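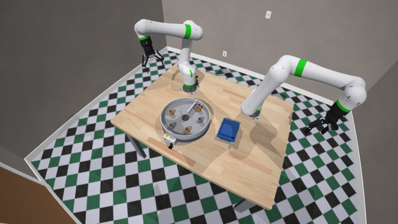
Planner keeps picking the worst ring in the tray – ideas?

tessalate_k
Hi all! I've got two arms in sim, a round tray of short pegs (brown and gray) and a little blue bin between the tray and the second arm. Planning goes through Kustance with a 50 ms budget, and each arm gets its own wrist view.

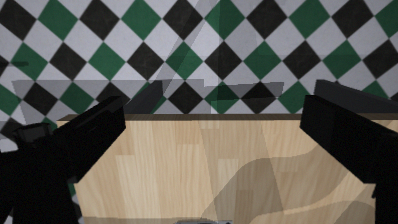 I've been at it since April, and across 600 runs the grasp scorer failed on 130, nearly all of them once the pieces had bunched up.

mossy_lathe
Lovely setup! I'd blame perception, though. Shadows on gray on gray would confuse anybody's segmentation. Try the Fodov depth mask.

tessalate_k
I did, bless it, and I still got 109 failures. Same tray, from the wrist:

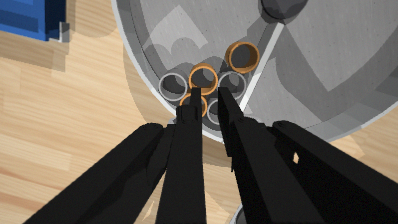

Fingers down among the rings, top orange one standing a little apart.

endex_refugee
Sorry mossy, I don't agree. That's a ranking problem – add a clearance term and let it go for the loner first.

mossy_lathe
Only if the mask is any good to begin with!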